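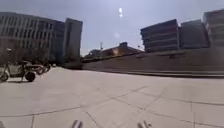
My grandmother swept her front step every morning of her adult life, and when she had finished the step she swept the walk, and when she had finished the walk she swept a fair bit of the road, which belonged to the town. I thought about her a great deal during the weeks I spent learning about sweeping and the people who care about it, because once you start looking at the ground you can't easily stop. A big open plaza, pale gray concrete laid off in large slabs with dark seams running across it on the diagonal, is the sort of place I used to cross without a glance on my way to lunch. Now I see the smudges, and the seams, and I find myself wondering what kind of broom a person would want for it.

The man to ask about that is Abelardo Aravena, who makes brooms in a long shed behind his house in Clanville, and who has opinions on the matter that he'll share for as long as you have coffee. I'd written to him in the spring, expecting a short reply or none, and got back four handwritten pages and a small whisk broom tied with red cord. The letter ended with directions to the shed and a warning about his gate, which sticks. I went as soon as I decently could.

Broomcorn, for anyone who has never met it, is no kind of corn you could eat. It's a sorghum, tall and rather handsome in the field, and the part that matters is the brush at the top, a spray of long stiff fibers that carries the seed. You cut it, you dry it, you comb the seed out, and what's left is the business end of a broom. Abelardo grows a small patch of his own out of stubbornness and buys the rest from a grower down the valley. Both lots were hanging from the rafters when I came in, and the whole place smelled like a hayloft with a little bit of tea in it.

He sat me down on an upturned crate and put a handle in my lap. The handle goes into a winder, a sort of cradle with a foot pedal, and you hold the wire or cord tight while the handle turns and draws it on. Then you lay in the broomcorn a small bunch at a time, the rougher stuff first for the inside and the good long pieces last for show. It's the tension that does everything. If the cord goes slack for even a moment you'll have a broom that sheds on the kitchen floor, and there can't be many things more discouraging than a broom you have to sweep up after.

My own first effort shed. It also leaned. Abelardo turned it around a few times in his big hands, very kindly, and said it would do nicely for a garage.

What I hadn't expected was how much there is to say about the shape. The flat broom, the one most of us picture when we hear the word, was a clever change from the round ones that came before it, which were really just bundles on sticks. Press the bundle flat in a vise, stitch it across a few times with heavy thread, and suddenly you have a wide edge that reaches into corners and moves a whole line of dust at once. Abelardo's vise is older than he is. The jaws are worn smooth as butter, and he has repaired the screw so often that he isn't sure any of the first one is left. He stitches with a needle as long as my hand and wears a leather cuff to push it through, and he does it while talking, looking out the window the whole time at a neighbor's goat.

For outdoors he wants something else altogether. A house broom on concrete, he told me, is a waste of a good broom: the surface eats the tips away, and within a season you're scrubbing with a stump. He likes a stiff push broom for anything broad and flat, with the bristles set in a block, and he likes you to go with short strokes and to overlap them the way you'd mow a lawn. Grit settles in joints and has to be coaxed out sideways. Leaves should be taken in the morning if it's dry and left alone if it isn't. I wrote all of this down, and I've since tried it on my driveway, to the great interest of the family across the street.

It was Abelardo who sent me on to Kanyarat Kongkaew. She lives over in Vanow, a couple of hours away if you don't stop for peaches (I stopped for peaches), and she collects brooms from everywhere, though she'd rather you didn't call it a collection. She calls it the closet. The closet is two rooms and part of a hallway. Her favorites are the grass brooms she grew up with in Thailand, soft and wide as a fan, made to glide over a polished wood floor without a sound. She let me try one in her front room, and it was so light that I kept looking down to check I was still holding it. The fine dust simply gathered itself up and went along.

Next to those she keeps the yard brooms, stiff bundles of thin spines pulled from palm leaves and bound at the top. Her uncle, Somkiat Pongsiri, still binds them for her and mails them over in long tubes, each with a note telling her which tree. She read me a few of the notes. One said only, "The old one by the well. Not its best year." She uses them on the dirt path beside her house and leaves a pattern of little arcs there, and she admitted that she sometimes goes the long way around so as not to walk on it before supper.

Kanyarat has kept a ledger since she began, in a school notebook that became several school notebooks. Every broom gets a line with the maker, if she knows the maker, the material, and what it's good for. The last column is the one I liked best, and it's headed "Temper." Patient, says one. Bossy, says another. Abelardo's brooms are in there as "Steady, a bit proud," and I have promised not to tell him, so I hope he skips this page.

I asked them both, separately, whether they minded the vacuum cleaner, and neither one did in the least. Abelardo owns two. Kanyarat thinks of hers as a sort of noisy cousin who comes by on big occasions. But both of them talked about the other thing a broom gives you, the ten minutes of going slowly over ground you know well. You find the lost earring. You notice the ants have moved. My grandmother knew who on our street was expecting company and who had been up late, and she knew it all from the end of a broom, with her eyes mostly on the pavement.

There are more people making them than I'd have guessed. A fellow named Rangi Sutcliffe teaches a weekend class in a borrowed church hall, and he told me over the phone that he has seven winders now and a waiting list for every one of them. Most of his students come for a gift to give away and go home with a blister and a plan. He's particular about handles. He likes a sapling with the bark left on and a bit of a bend in it, and he holds that a perfectly straight handle makes your shoulders sulk. His students are allowed to argue with him about this after they've finished their second broom, and by then, he says, they mostly don't care to.

He also told me how to look after one, and as I had been doing it wrong for thirty years I'll pass it along. Hang it up, or stand it on its handle, and never leave it resting on its bristles, which will curl to one side and stay that way. Once in a while dip the brush in warm salted water, shake it hard, and hang it somewhere airy until it's dry all the way through. Turn it every few days as you use it so that both sides wear evenly. When it's too short for the kitchen, it goes to the porch, and after the porch it goes to the shed, and a good one may have a few years in each.

Mine hangs on a nail by the back door, the leaning one. I went back to Clanville in November and bought a proper one to hang beside it, with black stitching and an ash handle, and Abelardo wrapped it in newspaper and walked me out as far as the gate, which still sticks. He had his push broom with him. As I backed the car down to the road he was already working on the patch where I'd been parked.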